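The Block Table: Gallery

Hi and welcome back! If you've been following along you know I've been fussing over the block table in our Farnwood playroom since November, and a bunch of you asked for the full story, so I've finally put everything on one page. Grab a coffee, it's a long one.

I should say up front that I'm no furniture person. I can sand a thing and I can put oil on a thing, and that's the whole list. But I wanted one surface in the house that was only for building, sorting and tabletop games, where nobody has to clear off for dinner, and I wanted it to look nice enough that I wouldn't mind walking past it.

Where the table came from

I found it at the Humham swap meet, 34 dollars, with wobbly legs and a top somebody had painted a sort of hospital green. The seller threw in a tin of screws that fit nothing at all (I still have them, of course I do). It rode home in the back of the car with the hatch tied down and I drove the whole way at the speed of a parade float.

Stripping the top

Ten evenings. I had told everybody it would be a weekend! The green came off okay, but there was a cream layer under that, and something brown and gummy under the cream. I went through 17 sheets of sandpaper and one pair of gloves. When the grain finally started showing I got so excited I kept going until midnight, which my shoulders did not appreciate.

Oil, and then more oil

I used a clear oil because I wanted the color to stay pale. First coat drank right in. Second coat I put on too thick and it was tacky for days, so please learn from me and wipe off the extra while it's fresh. A reader over in Fludside wrote to say she uses old T-shirts for this and she's right, they beat paper towels by a mile.

The blocks

These are a mixed bag in every sense. Some came from a yard sale in Ayala, some from a cousin's attic, and they've all been dropped, stepped on and thrown in a bin together. I washed them in a sink of soapy water and let them dry on a towel, and that's as far as I went. I like them with a few dings. New blocks are so shiny they make me nervous.

The tape squares

My favorite part, and the cheapest! A roll of black tape, stuck right on the wood, makes a parking spot for a block. You can play a hundred games with that. Slide one in from the far side, stack inside the lines, try it with your eyes shut. My corners never line up perfectly and I've made my peace with it. Cut the strips with scissors if you're pickier than me, because tearing gives you fuzzy ends.
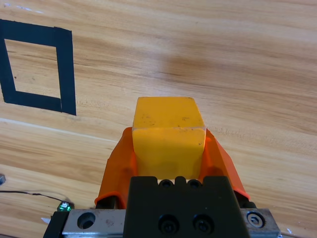
Yellow block and an empty tape square. Look at that grain! All those wavy tan and amber stripes were worth every sheet of sandpaper.

A word on the tape, since I know I'll get asked: try it on a hidden spot first. On my oil finish it peels up fine if I go slowly, and a little cooking oil on a rag takes care of any sticky bits left behind.

Still to do

The legs need another look, one of them creaks when you lean on that end. I also want a shallow tray for the blocks, six compartments maybe, if I can find one that fits on the shelf under the window. And my sister wants a table just like it for her place, so I'm keeping an eye out at Humham again. If you spot one with a decent top and ugly paint, leave me a comment!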